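Subject: Re: [shop-bots] Can any of them sort a bin yet?

On the list last night, Prondholm wrote:

> We run a small shop and I keep seeing clips of arms folding towels
> and loading dishwashers. I don't want towels folded. I want somebody
> or something to put parts back where they go at the end of the day.
> Are we there yet, or should I ask again in 15 years?

Closer than 15 years, I'd say, but don't get rid of your broom just yet!

We've been playing with this since October (evenings mostly, after the saws are off). The job is about as dumb as we could make it: pick up a block, set it down inside a taped-off square on the bench. We laid the squares out in blue painter's tape on a plain brown surface, gave the arm 200 tries, and went to make coffee. It did better than I figured it would. Picking up is pretty much fine now. Setting down neatly is where it gets silly, because it'll let go a hair early and the block lands half over the line, and then it just sits there, happy with itself.

The other thing is the tape. It takes a beating. Strips get nicked up and tear, and you end up with a gap where a line used to be. You or I would look at two torn ends and know the line keeps going. Our old software from Treder did not know that at all and treated two squares as one big one. The Ganeck version copes a lot better, though it still slows way down near a bad spot, like my uncle at a four-way stop.

As for your end-of-day cleanup, I'd try it with one kind of part and one bin, and I'd leave it alone with anything that has wire or a hook on it until you've watched it for a good long while. Stuff that snags is a whole different problem. We spent $400 on replacement fingertips learning that one.

Somebody at Teixeira told me they let theirs run through lunch with no one standing by. I'm not that brave. Seven tries in a row without me reaching over is my record so far, and I was pretty pleased with it. 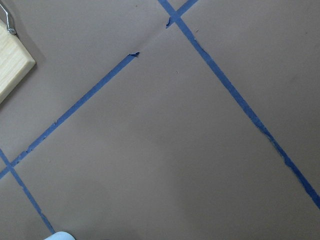
I'm going to put down fresh tape before the next round and see if the slow spots go away. If you do set one up, tell us what parts you're using and how big your squares are, I'd love to compare.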